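How to set up a recycling corner that people will use

When we moved our little office into the old Morrison building one August, the recycling was the very last thing on anybody's mind. We had desks to build and kettles to find, and for the first month all the cardboard simply piled up by the back door until somebody tripped over it. I've set up quite a few corners since then, at work and at home, and I'd like to pass on what I've learnt, because it really is an afternoon's job and it costs next to nothing.

Choosing the spot

Start by watching where the rubbish lands already. If parcels get opened on the side table, the corner wants to be within a few steps of the side table. Ours was first put down the far end of the corridor next to the meter cupboard (very tidy, very sensible) and it stayed almost empty while the ordinary bin overflowed. Pick a stretch of wall with a hard floor if you have one, as carpet is a misery to sweep once bits of packing get into it. Keep well clear of doors, heaters and the way out in case of fire.

Finding a box

You can buy proper bins, of course, and I did look at a set from Gisberg, but a good big cardboard box does the job nicely and can be recycled itself when it gets tired. Look for one with a flat, sound bottom. Run two strips of wide tape along the underside seam and one across each end, pressing it down hard with the side of your hand. Ours is 51 centimetres tall, a comfortable height for dropping things in without bending.

Fold the flaps right back. I used to cut them off with a craft knife, and you still can if space is tight, but left on they make a sort of funnel, and flat pieces can be leant against the back one.

Putting up a sign

Keep the sign simple and keep it big. One symbol on a sheet of ordinary printer paper will be understood by visitors, delivery drivers and small children alike, whereas a long list of rules won't be read by anyone after the first morning. The three chasing arrows in plain black, printed in the middle of a white sheet and taped flat to the wall above the box, are plenty. Don't fret if it goes up a little crooked. Old paint can be fussy about tape, so try a small piece low down first and peel it off slowly before you commit.

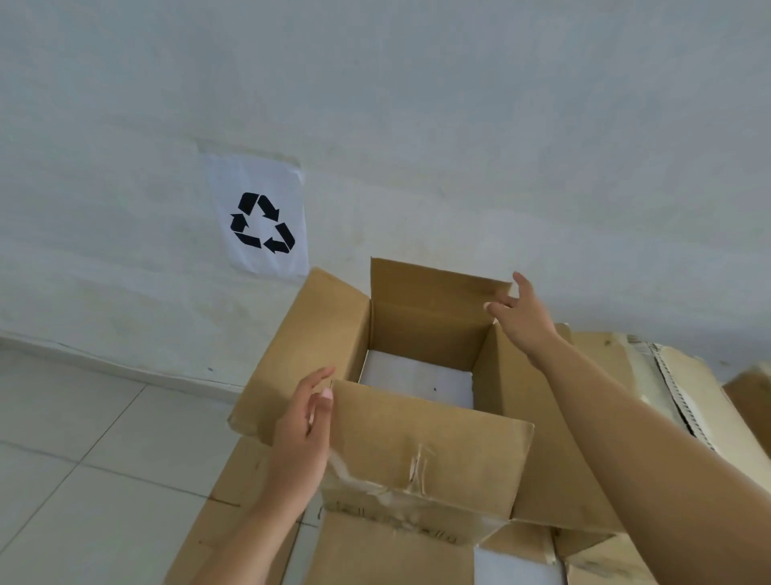
Sorting what goes in is the part that takes a bit of patience. Cardboard and clean paper are easy enough, but do flatten boxes first, or one shoebox will take up all the room. Packing tape is worth pulling off where it will come, and you'll find the old stuff wrinkles and tears into ragged strips like the one hanging off the front of this box, so start from a loose end and go gently. Foam is another matter, and our council won't take it at all, so I keep a separate bag for that.

Emptying it

Choose a time and stick to it. We do ours at four in the afternoon, before collection the next morning, and it takes perhaps 7 minutes including the walk to the yard and back. Give the floor a quick sweep while the box is out of the way, and wipe the wall behind it now and then with a barely damp cloth. If the bottom of the box has gone soft, flatten it, send it off with the rest and tape up a new one.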